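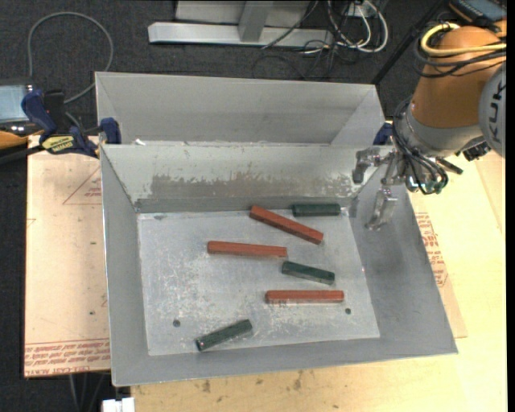 6 November 2025

Open day is done and I am writing this with my feet up, so forgive the rambling. We had 92 on the sign-in sheet by the end, and I think a good few of the Grendham people walked past it on their way to the coffee, so call that a minimum.

Dean Birkett took the first group at the arm and I took the second, and we swapped again after lunch when my voice started to go. We kept to the bin picking demo the whole time, which I am glad of. Last August we tried to show everything we had and ended up showing most of it badly! One bin, the red and green blocks, and let people ask whatever they liked. It suits visitors much better, and it suits me too.

Log for the day: 434 pick attempts, 26 of them missed. Nearly all the misses I saw myself were blocks lying close up against a wall, where one finger has to go down between the block and the metal. Green ones were worse than red, as we expected from the practice runs. A lovely retired toolmaker in the second group spotted this before I had said a word about it, and he stayed on for most of the next group too, suggesting fingertip shapes on the back of his leaflet. I have taped the leaflet in on the facing page. The second sketch is well worth trying, Dean, please look at it.

Helge Sæther came over from Rastmont and asked the hard question, namely what happens when the parts are not all nice plain blocks. I told him the truth, that we have a box of Vemar castings waiting on the shelf and have not been brave enough yet. He offered to send 20 of their worst rejects. I said yes please.

Clamps held all day. I checked them at every changeover and never had to touch them. The bin floor is getting quite scratched and I do wonder whether the shine bothers the camera at certain angles, so I would like to try a run with the lights down before we change anything else.

To do: write to Helge about the rejects. Return the folding chairs to Whitlock, they want them back by noon. Copy the log off the demo machine before somebody starts a new run over it (me, last time).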